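El lúpulo de la viuda

A las seis menos diez de la mañana, cuando el mosto de la segunda cocción ya estaba en el fermentador trece, Samina Mughal descubrió que había hecho la cerveza de otro.

No es una equivocación tan difícil como parece. En Brokby se fabricaban las cervezas de media provincia, todas ellas artesanas, todas ellas independientes, todas ellas fieles a una receta familiar que llegaba por correo electrónico en una hoja de cálculo. Los dueños venían una vez por temporada, se ponían unas botas de goma prestadas, se hacían fotos removiendo con una pala un depósito que se removía solo y se marchaban a contar en sus etiquetas lo mucho que les dolía la espalda. El resto lo hacía Samina, que entraba de noche, y una bomba alemana que gemía en si bemol.

Aquella noche le tocaba la Drokora, una tostada con fama de severa. La Drokora llevaba malta ahumada, un lúpulo terroso que olía a sótano de notario y una levadura que trabajaba despacio, como ofendida. La hoja estaba colgada en la pinza de siempre. Pero detrás de esa hoja había otra, la de la Clomholm, una rubia de verano con cáscara de naranja, y en algún momento entre la medianoche y el segundo café las dos hojas se habían dado la vuelta.

Samina hizo memoria. La malta era de la Drokora, eso seguro, porque todavía le olía el pelo a incendio. El lúpulo también. La naranja, en cambio, era de la Clomholm, y estaba dentro. Toda. Y la levadura, que venía en un bidón blanco igual a los demás bidones blancos, era la de la Clomholm, una criatura alegre que en ese preciso momento empezaba a eructar por el tubo con un entusiasmo que la otra no había mostrado en su vida.

– Bueno – dijo Samina, a la bomba.

Se sentó en un saco de cebada y calculó lo que costaba tirar un fermentador entero. Luego calculó lo que costaba ella. Las cifras no se parecían, y la suya era la pequeña.

El reglamento de Brokby era claro en ese punto. Lo había redactado Laimutė Toom, la directora, en una época en que creía que los reglamentos se leían, y decía que toda desviación de la receta debía comunicarse de inmediato al cliente, por escrito y sin adjetivos. Samina sacó el teléfono. Escribió: «Ha habido una desviación». Lo borró. Escribió: «Ha habido naranja». Le pareció que eso ya contenía un adjetivo escondido y guardó el teléfono.

Laimutė llegó a las siete y media con el abrigo puesto y el casco de la bicicleta encima, y así se quedó, porque en la oficina no había calefacción y ella consideraba que el casco abrigaba. Era una mujer alta que había estudiado química para no tener que tratar con personas y que desde entonces no había hecho otra cosa. Escuchó la explicación entera sin sentarse.

– ¿Cuántos litros?

– Todos.

– ¿Y a qué sabe?

– De momento a sopa.

– Siempre sabe a sopa el primer día. La de Clomholm sabe a sopa hasta el último.

Bajaron las dos. El fermentador trece tenía la puerta un poco caliente y el tubo burbujeaba dentro de su cubo. Laimutė le puso la mano encima como se la pone a un caballo que acaba de comprar otra persona.
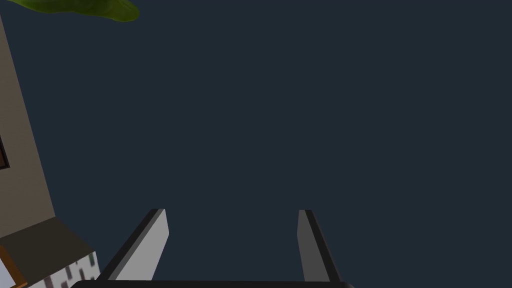 Pinza abierta
sobre un fondo oscuro y vacío

No se tiró. Oficialmente tampoco se decidió no tirarlo; Laimutė anotó en el cuaderno «13, en observación» y aquello, en Brokby, equivalía a una amnistía. La Drokora verdadera se cocinó la noche siguiente en el fermentador de al lado, con Samina leyendo cada renglón en voz alta y con el dedo puesto debajo. La bomba gimió. Nadie en Drokora supo nunca que su severa tostada había llegado al mundo con un día de retraso.

El problema era que el trece iba bien. Samina bajaba a probarlo con la esperanza de que fuera horrible, y cada vez era menos horrible. El humo se había ido retirando hacia el fondo, como un pariente en las bodas. La naranja no sabía a naranja, sabía a que alguien había pelado una en la habitación y después se había ido de viaje. A los nueve días se bebió el vaso de prueba entero, cosa que no hacía desde que era aprendiza, y se quedó mirando el fondo con desconfianza.

– Está buena – le dijo a Laimutė.

– Eso no nos conviene nada.

Y tenía razón. Una cervecería que fabrica para otros vive de no tener gustos. Brokby no salía en ninguna etiqueta, no tenía letrero en la carretera ni una triste camiseta. Si un camionero preguntaba qué se hacía allí dentro, la respuesta acordada era «envases». Los clientes pagaban por la cerveza, sí, pero sobre todo pagaban por el silencio, y en el silencio no cabía una cerveza propia. Sería como si el negro de una novela firmara de pronto una suya y encima se vendiera.

Laimutė propuso una salida decorosa: regalarla. Había en el pueblo una taberna, la Buckley, que compraba a Brokby los restos de los lotes, siempre sin nombre, y los servía en jarra con una pizarra que decía CERVEZA. El dueño era sordo de un oído y de ambas partes del negocio. No preguntaba. Le mandaron un barril una tarde de julio, con la furgoneta pequeña, y el compromiso de no volver a hablar del asunto.

A la mañana siguiente pidió otro. Samina supuso que se le habría caído el primero.

Al cuarto barril apareció en la pizarra, debajo de CERVEZA, una segunda línea: LA OTRA. Al quinto, LA OTRA había pasado arriba. Alguien escribió en internet que en un bar perdido de la comarca se servía una ahumada de naranja «de evidente tradición monástica», y alguien más le contestó que de monástica nada, que aquello era el estilo de las viudas del puerto, que ahumaban el grano con la madera de los barcos desguazados. El pueblo estaba a 66 kilómetros del mar. El dato no frenó a nadie. En pocas semanas las viudas tenían apellido, un pleito por unas tierras y una fecha, 1330, que un señor de la barra había soltado por ser el precio en céntimos de su ronda y que otro había apuntado en una servilleta.

Samina leía todo aquello en el descanso, sentada en su saco.

– Dicen que el secreto está en la paciencia de las viudas – le contó a la bomba.

La bomba dio su si bemol.

Luego vinieron los clientes. Primero el de Clomholm, un hombre bronceado que había sido corredor de fincas y que hablaba de la cebada mirando al horizonte. Había estado en la Buckley. Quería algo exactamente así, con raíces, para la temporada de otoño, y traía ya pensada la etiqueta: una anciana de perfil delante de un acantilado.

– ¿Podríais imitarla?

Laimutė se ajustó el casco.

– Habría que estudiarlo. Es un perfil muy complejo.

– Lo noté. Ese fondo como de, no sé, de luto.

– Es el lúpulo – dijo Samina.

– El lúpulo de la viuda – dijo él, y se lo apuntó.

A la tarde llamó Drokora. También habían estado en la Buckley. Estaban indignados, porque aquello llevaba claramente su malta, su malta de siempre, y alguien la había estropeado con una fruta, y querían saber si Brokby conocía al culpable. Y, en caso de conocerlo, si ese culpable aceptaría un encargo de 500 cajas.

Laimutė colgó y estuvo un rato mirando el reglamento, que seguía en la pared, enmarcado. Luego lo descolgó, le dio la vuelta y escribió en el dorso dos columnas. En una puso lo que llevaba la cerveza y de quién era cada cosa: la malta, de unos; la levadura, de otros; la naranja, de una frutería a la que todavía se debía la factura. En la otra puso lo que era de Brokby. Se quedó pensando y al final escribió: «el agua y el error».

– Eso es bastante – dijo Samina.

– El agua es municipal.

Se lo vendieron a los dos. A Clomholm como resurrección de un estilo perdido y a Drokora como venganza, con etiquetas distintas y el mismo contenido, cocido la misma noche. Los de Clomholm opinaron que la de Drokora era una copia sin alma. Los de Drokora encontraron la de Clomholm dulzona. En la Buckley, donde se servía del barril que sobraba, la clientela comentó que la nueva remesa había perdido desde que la hacían las marcas grandes, que se notaba la máquina, y que ya no era lo que fue en tiempos de las viudas.

Quedaba un detalle técnico, y Samina lo planteó una noche antes de abrir los sacos. Para que saliera igual había que repetirlo todo igual. La hoja nueva, la oficial, estaba limpia y bien ordenada, pasada a ordenador por Laimutė, con sus temperaturas y sus minutos, y la primera cocción hecha con ella había salido correcta y aburrida como un martes de oposiciones.

Así que colgó en la pinza la hoja vieja de la Drokora, y detrás la vieja de la Clomholm. Se sirvió el primer café. Después apagó la luz de encima de la mesa, esperó a la medianoche y, con mucho cuidado, procuró no fijarse.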